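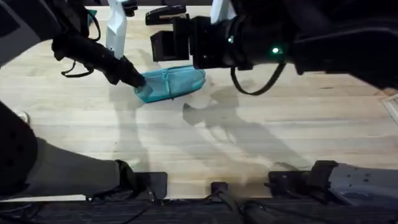
Le car nous a déposés devant le terminal gazier de Kastel un peu avant neuf heures, et je dois dire que j'étais déjà ravie (j'adore les journées portes ouvertes, même quand il faut se lever à l'aube !). Brusix, qui exploite le site, avait prévu du café, des brioches et un casque pour chacun.

On commence par les quais, où le vent vous coupe la parole, puis on longe les 406 mètres de conduite jusqu'aux réservoirs. Notre guide nous a longuement parlé de l'accord avec Eshun, qui doit financer l'extension, et j'ai pris des notes comme une écolière.

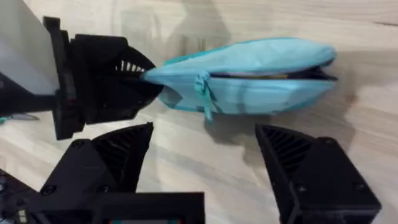
Pochette bleue à fermeture éclair.

Après le déjeuner, place au parc solaire Hukatar, juste derrière la colline : 432 panneaux pour l'instant, et la suite des travaux en août.

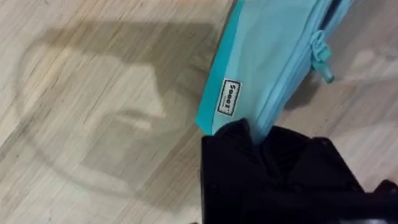 Les brebis qui paissent entre les rangées ont eu un succès fou, et j'ai bien failli rater le car du retour à force de bavarder près de la clôture.

Commentaires

Mimosa44 : Merci pour ce récit ! Faut-il réserver pour le parc ?

Le Breton : J'y étais aussi, quel vent sur les quais…

Mimosa44 : Et les brioches, étaient-elles bonnes ?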